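Workshop notebook – kitchen corner, bench table
January, started 10:40
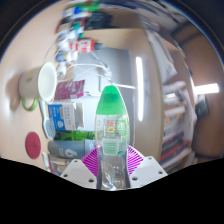 Second go at the table problem. Dennis Whitlock wants the tea table sorted so that people stop losing half their break looking for things, and he has got hold of a layout scheme from a firm called Mikico, who sell it as a "touchpoint plan". I have read the sheet twice. As far as I can tell it says to put things you use often near the front. We paid for that, or rather Hikcombe did, out of the money that was meant for the extractor.

I said I'd try it properly before moaning, so these are my notes from trying it properly.

What the plan asks for: every item on the table gets a home. Drinks to the front, cartons and packets together, cleaning things away from anything you put in your mouth. Mugs on coasters. The sheet is fond of the word "zone".

Drinks first. The bottle with the green cap is a fair test because everybody picks it up and puts it down somewhere else. It's tall and narrow and the plastic crinkles, and I don't trust it near the front edge. Mikico say front. I moved it to the front at 10:50 and a sleeve had knocked it over by 11:15. Mine, admittedly. I stood it further back after that and it stayed up for the rest of the morning, which proves very little, as I was the only one in until noon.

Dennis's answer when I told him: "Then look where your arms are going." Fair enough, but a layout that depends on people watching their arms isn't much of a layout.

Mugs. The white one with the green handle is sitting out on the table again. I have no objection to the red felt coaster in itself. It lies flat, it doesn't slide on the pale wood, it looks cheerful enough. What I doubt is that a coaster has ever made a person put a mug down on it. I've been in this building long enough to see three kinds come and go (cork, slate, the rubber ones from Lockyer that smelled), and the rings turned up on the table every time. Felt also soaks things up and then sits there being damp, and I can't see how it gets washed. The sheet is silent on washing.

For the record, I tried putting the coaster hard up against the mug's usual spot, then a hand's width off. No difference to me at all. Someone less stubborn should repeat it.

Packets and cartons. The maroon and pink box and the blue and white carton are together, with the one on top of the other. The plan calls this "vertical grouping". I call it a pile. It saves room, I'll give it that. The trouble starts when you want the lower one, as you have to lift the top one off, and then you have a box in your hand and nowhere to put it except the space you just saved. Timed myself getting the lower one out and putting everything back as found. Slow. Then side by side with the printed fronts facing me: quicker, no question, but it eats up table.

Neither way is good. A shelf would fix it. I've asked for a shelf.

Brush. There is a white thing with a grey textured head lying by the mug, a small brush or scrubber of some sort, and I can't find anyone who will own up to it. It should not be in among the boxes whatever it is for. This is the one point where Mikico and I agree completely, and I didn't need a sheet to tell me. I have put "hook by the sink" on the list. Dennis has put a question mark next to it.

Lunch, then back to it at 13:30.

Went through the claims on the sheet over a sandwich. It says a trial at a place called Rulus counted 1732 trips to a shared table before the change and 659 after. No word on how long either count went on, or how many people were there, or if the second lot was over a holiday. Fewer trips could just as well mean people gave up and brought a flask. I pointed this out and Dennis said I was being difficult. I'd like to see the tally sheets, that's all. If they exist I'll happily eat my words.

There's also a figure of 349 for "minutes recovered" with nothing at all to say per what. Per week? Per person? Since the place opened? Not using it.

Afternoon test. Cleared everything to one side, wiped the table, set it out again to the plan from memory, without the sheet. I managed most of it. Got the cartons the wrong way about and forgot the coaster altogether until I was standing there holding a full mug, so into the notes it goes. If the person who spent all morning on it can't remember the coaster, I wouldn't bet on the night crew.

One thing that did help, and it isn't in the plan: turning labels to face the chair. I reached for the right packet first time after that. It costs nothing. It'll last until the first person in a hurry, but it takes a moment to put right.

The light is worth a note too. The wood is smooth and pale and throws a fair bit of glare back at you if you sit at the wrong end, so small print on a packet is a strain. I'd sooner turn the table than buy another sheet.

Where I've got to by 15:20:
– bottle stays back from the edge, whatever the plan says
– boxes side by side for now, labels to the chair
– coaster stays, on trial, no great hopes
– brush off the table today
– no more money to Mikico until someone shows me the counts

Dennis wants to give it 13 working days and then ask people what they think. I've said I'd rather look at the table than ask, as people will say it's fine to be left alone. We settled on both. He's doing the asking.

Still to do: measure the wall for the shelf, find out if felt can go through a hot wash, move the spare mugs off the filing cabinet.

Recent entries
Extractor, still waiting
Lockyer coasters – returned, no refund
Drawer labels, second attempt
Hikcombe stores: who has the key
Sink hook, where to drill
Kettle lead too short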